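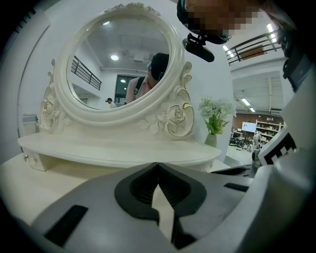

Prilter Outdoor Rental
Pre-season check, ski jackets and shell pants
Date: 03/09/2023
Stock checked: Milska insulated jackets, Kárason shell jackets, Drunditz bib pants

Mark each line OK, REPAIR or PULL. Write the tag number next to anything that is not OK.

Outer fabric

1. Face fabric free of cuts and ski edge damage. REPAIR. Two Milska jackets with small tears at the left cuff. Patch from the inside, let the glue cure overnight.

2. Water beads on shoulders and hood. REPAIR. Kárason shells soak through at the shoulder where pack straps rub. Wash, re-treat, tumble on low.

3. Waterproof rating on the hang tag matches the stock list. OK. The list had the Drunditz bibs at 3000 mm and the tag says 2000. List corrected.

Seams and zippers

4. Seam tape flat, no lifting at hood or underarm. OK.

5. Main zipper runs full length with one hand. REPAIR. One slider on a Milska medium is worn and splits at the chest. New slider ordered. Wax the others.

6. Vent zippers open and close. OK. Stiff on the older shells but they work. 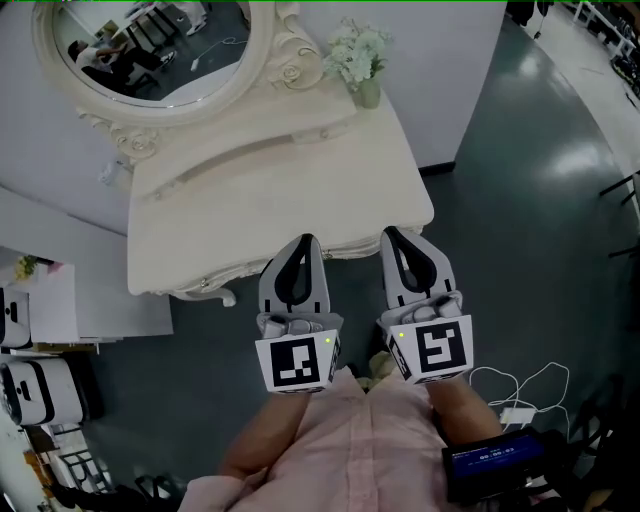 Safety items

7. Reflector in sleeve or hood, stitched down. PULL on one Kárason jacket, reflector missing. Do not rent until replaced.

8. Powder skirt snaps hold. OK.

9. Hood fits over a helmet and does not block side vision. OK on all sizes. Drawcord ends on the kids' jackets need to be tucked and sewn so they can't catch on a chair lift.

10. Bib suspenders and buckles. REPAIR. Elastic is tired on the small sizes.

Storage

11. Insulated jackets hung, not packed in bins. OK.

12. Pockets emptied. Found lip balm, a trail map and one lift pass. All in the lost property drawer.

Repairs due back on the rack before November. Check lines 2 and 5 again before tags go on.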